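# Notebook - back room, furniture and cloths

06/10/2018

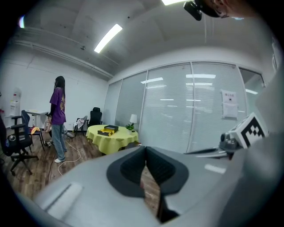
*Round table with the yellow cloth on, black box open, lamp and plant toward the back.*

Started on the front room list but Howard Kershaw needed that space for the deliveries, so I moved to the back and did the table, the cloths and the seating instead. Notes are in the order I got to things.

**Table**

Round top, in the middle of the floor. It had a wobble when we put it up. Three of the feet sat fine and the fourth was short, and turning the table a quarter way made it better but didn't cure it. Declan Dunmore cut a felt pad from the Feltico sheet and stuck it under the short foot. One thickness wasn't enough, two was right. Leaned on the edge at four points afterward and it stayed put. The adhesive on that sheet takes a while to grab, so please lift the table to move it for the next few days. Don't drag it. The planks mark easily and I'd like to keep the pad on the foot.

**Yellow cloth**

Went with the bright yellow. It hangs nearly to the floor all the way around, in folds, and hides the legs well. I measured the drop in a few places after it had been on for an hour and the shortest place was 7 mm up from the longest. That's the hem, I think, and I'm not going to unpick it. The cloth came out of the Grosidance carton, second from the top. Label says wash warm, line dry. Declan ironed it on the table with a towel under, which worked but left the towel texture in a patch on top. Steamed that out.

Things to know about it:

- It slides. A smooth top and a light cloth don't hold each other, so anything heavy set near the edge will pull it over a bit at a time. A square of the thin rubber mesh from the drawer liner roll under the middle fixed it.
- The folds want to bunch on one side after people have sat there. Run a hand down them when you pass.
- Pins show. I tried two and took them out again.

The white cloth is the spare. It's over the back of the folding chair for now to let the creases drop. It was folded very small and I don't want to iron it twice. If it's needed before I get back to it, the creases will go with a damp sponge and some patience.

**Black box**

Black outside, yellow inside. I like it a lot with the cloth, the two yellows are near enough that they look meant. The lid sits better leaned at an angle beside the box than flat on the table, where it took up too much of the top. Kieran wanted the lid on and the box closed with the lamp on top of it. We tried that first thing and the lamp was too high, shining straight in your eyes when you sat down. Lid off, lamp on the table.

The inside picks up dust and lint badly. Wipe with a dry cloth. Damp leaves a tide line, I found this out on one corner of the bottom panel and it hasn't gone away.

**Lamp and plant**

Small white table lamp, toward the back right edge of the table, with the potted plant just in front of it. The shade is a plain cylinder. Checked the cord for wear and the switch for play, both OK. Bulb is the low one from the Tapley order. We had the brighter one in and it made the cloth look green at night.

The plant needs a saucer. Any water that gets onto that cloth is going to show. Damián Escobar has a stack of saucers at the Barkenton shop and will send a couple over with the next load. Until then, carry it to the sink to water it, let it drain, and dry the bottom of the pot before it goes back.

**Seating**

Black high-backed office chair goes behind the table, against the back wall. I went over it with it upside down on a blanket:

- Gas lift holds. Sat on it at full height for ten minutes and it didn't drop.
- One caster had thread wound around the axle. Cut it out with the small hooked blade and it rolls straight now.
- Tilt tension knob was all the way tight. Backed it off by half.
- Two of the screws under the seat were loose. Snugged them, no thread lock. If they back out again I'll use the blue stuff.

The two black office chairs over on the left are still to be done. Same check for both, and I want to try them on the planks without a mat and look for marks. Folding chair stays next to the high-backed one. The hinge is stiff and it squeaks. Dry lube only, oil will get on the white cloth sooner or later.

**Floor**

Swept twice and went over it with the barely damp mop. The brown has a warm look in the daylight and it's worth not scratching it. Felt on anything with legs, as said. Bags and small stuff tend to end up down by the chairs at the back, and there's a gray one there now. Please use the hooks by the door once they're up. Bradley Haslam has the hooks and the wall anchors, and I gave him a height of 116 cm from the floor to the bottom screw, which should clear the light switch.

**Cost so far**

Kept it low. Felt sheet and drawer liner came to 9 dollars together, bulb was already paid for. Budget for the room is 100, and that has to cover the hooks too. I'd rather put what's left toward a second folding chair than another cloth.

**Still open**

- Check the two office chairs, casters first.
- Lube the folding chair hinge.
- Saucers from Damián.
- Hooks up (Bradley).
- Ask Howard when the front room is free again.
- Look at the felt pad in June before the room gets used every day - if the edge has started to curl, replace it and use contact cement this time.

Declan and I disagree on the table position. He'd like it closer to the back wall to give more room to walk past on the near side. I think whoever is in the high-backed chair needs that space to push back. Left it in the middle. Marked two of the feet on the floor with pencil under the cloth, so if anyone moves it to try the other way, it can go back where it was.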